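Folding and Sorting Table Walkthrough
Trallow Clothing Room, Paredes building
Revised in November, with comments from the last round left in

I love this checklist more than a person should love a checklist. It has 13 checks, it takes less time than a pot of coffee, and by the end of it you know your table, your baskets and your floor really well. Do it before the first bag of clothes gets opened, with the overhead lights on. Write OK, FIX or STOP next to each number, and please write a comment even when everything is OK. The comments are the best part!

STOP means no sorting at that table until somebody has dealt with it. FIX means carry on, but put it on the sheet by the door.

The wood

1. Run a flat hand over the boards, with the grain first and then across it. You're feeling for splinters, raised seams and anything sticky. Go slowly over the short end joints, where one board meets the next.
Result: OK
Comment: Lovely. I did it twice. A snag here goes straight into somebody's good sweater, so if you're in any doubt, drag an old pair of tights over the spot. Tights find everything.

2. Look at the knots. A knot that is tight and level with the board is fine. One that has sunk, cracked or begun to lift gets a FIX.
Result: OK
Comment: The small dark ones are part of the wood. Last spring three different people tried to scrub the same knot off as a stain, and I was one of them.

3. Follow the dark edge all the way along, eyes first and fingers second. Check that there is no gap between the metal and the wood wide enough to catch a drawstring, and look at the bracket at the corner while you're there. Nothing should stick out where a hip or a sleeve goes by.
Result: OK, one comment
Comment: I pushed on the edge at both ends and it didn't budge. I would still like the corner screws tried with a real screwdriver once a season, and I've added that to the long list. The mix of boards makes this a really easy surface to inspect, by the way — the pale ones show up lint and stray pins, and the honey-colored ones with the wavy grain give you landmarks when you need to tell someone where the problem is.

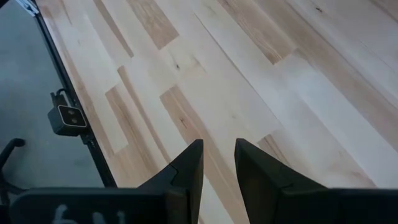 The table as a whole

4. Lean on each corner in turn with both hands. A little give is normal, rocking is a FIX, and any cracking noise is a STOP.
Result: OK
Comment: Solid at all the corners. The Trelorer glides we put under the legs over the summer are doing a terrific job.

5. Crouch down and look underneath. Bags, boxes and shoes all migrate under there, and then somebody's feet have nowhere to go.
Result: FIX
Comment: One bag of single gloves, which I moved to the shelf. It will be back.

6. Wipe down with a damp cloth, then a dry one. Plain water is enough for an ordinary day. Let the wood dry completely before any fabric touches it.
Result: OK
Comment: Please skip the lemon spray. It smells wonderful and it leaves marks on silk.

The baskets

7. Turn each basket upside down and give it a shake. Coins, pins, buttons and the odd earring live in the corners. We own 8 baskets and every one of them gets shaken, including the ones nobody has used since last time.
Result: OK
Comment: Three buttons and a bus token! All in the jar.

8. Check the rim with your fingertips. Any split or rough edge and the basket is retired, even if the rest of it looks good as new. Plastic gets sharp when it cracks.
Result: OK
Comment: I'm a big fan of a thick rolled rim. You can lift a heavy load by it without it digging into your hands.

9. Look through the slots from the side. You want clear openings on every face, with no straps or threads poked through from the inside. If a strap is hanging out, it will hook the next basket when you lift, and then both come off the table together.
Result: FIX
Comment: Two with thread wound through the slats at the short end. Snipped and gone. Slotted baskets are my favorite for this job, because you can see at a glance when one is filling up, and clothes that came in a little musty get some air.

10. Set the baskets down with every bottom edge on the table, well in from the side. Near each other is fine, touching is fine. Hanging over is a FIX, and so is stacking a full one on top of another full one.
Result: OK
Comment: I like having two close together, corner to corner, so there's hardly any reach from one to the other. Drop each piece in from just above the rim and you won't have to chase it. Dark clothes go in their own basket, at least when we're busy, as they show every bit of white fluff.

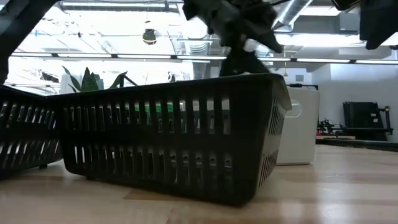
Sabine Böttcher: Could we put a weight limit under number 10? I lifted a basket of jeans last month and felt it for days. I'd suggest filling to the top row of slots for denim and coats, and to the rim for everything else. Also, I'd vote for handles facing the aisle side, always.

Reply from the checklist: Yes to all of it, and thank you! The slot rule is so much better than a number on a scale that we'd have to go and find. I've written it onto the wall copy already. For our handled totes, handles to the aisle. For the slotted baskets, grip the rim on both short ends and bend your knees.

The room

11. Measure the aisle if anything has been moved. We keep 46 inches clear from the table to the shelving, enough for a person with a basket to pass a person without one.
Result: OK
Comment: Measured with the Staltton tape, which is finally back on its hook.

12. Look over the gray floor for hangers, tags and flat plastic bags. Flat bags are the slippery ones. Cords go along the wall.
Result: OK
Comment: Swept on the way in.

13. Water the plants, and wipe up any drips before you walk away.
Result: OK
Comment: Yes, it counts as a safety check. A wet patch by a table is a wet patch by a table, and the plants are thriving.

Carried over to next time: screwdriver for the corner screws, more thread snips, a lid for the button jar.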